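Search this site: Enter keyword, author or DOI

4.2 Good practice for collecting in people's homes

Homes are wonderful places to gather manipulation data, and the hardest places to write rules for. Our first protocol, drafted with Adjoa Amissah for the Lalteo project, was a lab document with the word "lab" crossed out. It asked for bare tables and fixed lamps. We threw most of it away in August and started again from one principle: the household sets the limits, and the protocol works inside them.

The revised version has 2 parts. The first covers consent. Every adult in the home signs, and each of them can strike a room, a shelf or a single object from the session without giving a reason. Family portraits get their own line on the form, as faces on a wall are easy to forget once the operator is busy with the task. The same goes for mail, medicine labels and screens. Anyone who may enter the view, even by a hand, signs as well.

The second part covers the workspace, and this is where we had the most fun! Operators may not tidy, restyle or remove anything outside the task area. Wedding covers stay on the sofa, laundry stays on the rack, and the patterned tablecloth stays on the table. A policy trained on plain surfaces has very little to tell us about a printed one (see Figure 3).

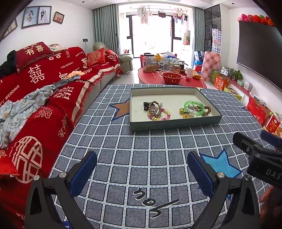
Figure 3. Hand-held gripper approaching a shallow open box of bracelets and hair accessories on a patterned tablecloth, in a furnished living room.

Small accessories deserve a rule of their own. They tangle, they roll, and a bead bracelet can be worth far more to its owner than its price suggests. We therefore ask operators to check the finger pads for grit before each session, to keep the fingers open on approach, and to stop at the first sign of a snag. Pulling a loop free with the tool is not allowed – the operator sets the gripper down and uses a hand. An episode that ends this way is kept and tagged, and we have come to love these episodes, as they show exactly where grasping gets interesting.

Sessions are capped at 80 episodes, with a break no later than episode 65. Consuelo Soler proposed the break after trying the Buthelezi task list herself, and the operators backed her right away. Every log records the cap, the break and any object withdrawn by the household.

Reader comments (2)

mkd_hasten: Really glad to see the portrait line on the form. Do you blur faces before or after annotation?

tabletop_p: We copied the snag rule for our kitchen sessions. Would love to see the tag list published too.

We use cookies to remember your reading preferences. Accept | Manage settings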